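Naheed is asleep, so this is me at the end of a long day, posting about toy tidying to people who didn't ask.

1/ The play mat was a gift from my sister Noreen, who has no children and very white carpets. It is the loudest object in the house and it doesn't need batteries.

2/ House rule: everything off the mat by 7 so the grown-ups can cross the living room in socks. We have kept this rule twice since June.

3/ Tonight's holdouts. The doll with the long brown hair has been lying down since lunch, and I have never related to anyone more.
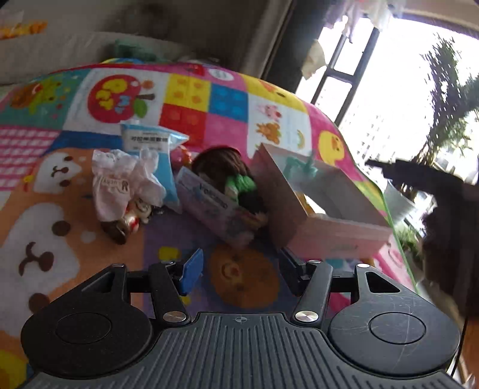

Lucky by name. Frills by the armful.

4/ The pink ruffled outfit says "Lucky" on the label. It's upside down, which feels about right for whoever has to fold it.

5/ I own 19 storage tubs. They were supposed to be one for dolls, one for dolls' clothes and so on. They are now 19 tubs of Miscellaneous.

6/ Question for the group: where do you put a packet? It isn't a toy and I'm not allowed to bin it. I tried once. There was an inquiry.

7/ Dandley do a wall rack with 40 little pockets. I showed it to Naheed, who asked which pocket was for the mat.

8/ Update: doll is on the sofa under a tea towel. Outfit is in tub 12. Packet is on top of the fridge until somebody asks for it, so 6am.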